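Working Group on Hand-Held Gripper Practice
Minutes of meeting, 24 September 2019
Minutes taken by Eyvindur Arnardóttir
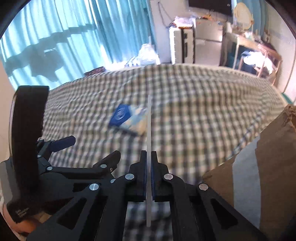
The group resumed at clause 6 of the draft practice note, which covers how thin items are to be gripped during home recording sessions. Mogens Holst (chair) noted that the August draft said only that an item should be "held securely". He proposed wording based on contact: both jaws to close from opposite sides, with the pads, not the bare tips, bearing on the item. A thin white strip held upright between two dark blue pads was accepted as the model for the clause. Clalska asked whether translucent items needed their own clause, as the edge can be hard to find when seen nearly side-on. Agreed to add one sentence to clause 6 and no new clause.

Pads. Tirov reported on pad wear across its 34 hand-held units. Replacement is now logged by serial number. The meeting agreed that pads be inspected before each session and changed in pairs. Suominen asked that its objection to changing in pairs be recorded, on grounds of cost.

Pivot pins. Draft clause 9 required a daily check of all pins for side play. Clalska considered daily checks excessive for units used one or two days a week. Amended to "before first use on any day of recording". Carried.

Work surface. Holst read out comments received on soft surfaces. Beds and sofas are permitted under the draft, but the operator must keep the tool tips clear of loose fabric when closing. One commenter wanted soft surfaces banned. Not supported. Packaging and cardboard may stay on the surface if they do not obstruct the operator's arms. The word "tidy" is to be struck out wherever it appears, as it cannot be audited.

Two tools in use. The draft gave no rule for the order of release when one tool passes an item to the other. Proposed: the receiving tool closes fully before the holding tool opens. Suominen will trial the wording with its own operators and report back.

Session records. Pluketley submitted a summary of 428 session sheets, of which 209 lacked an operator signature. The chair asked that the signature box be moved to the top of the form. Pluketley to circulate a revised sheet. Retention period held over.

Spelling of "gripper" and "end effector" in the glossary was raised again. Arnardóttir to make the usage consistent and remove duplicates.

Actions
Holst: reissue clauses 6 and 9.
Suominen: trial of release order.
Tirov: supply pad log template.
Pluketley: revised session sheet.

Next meeting to be set by email once the revised clauses are out.

This site uses cookies to remember your settings. By continuing to browse you accept our cookie policy.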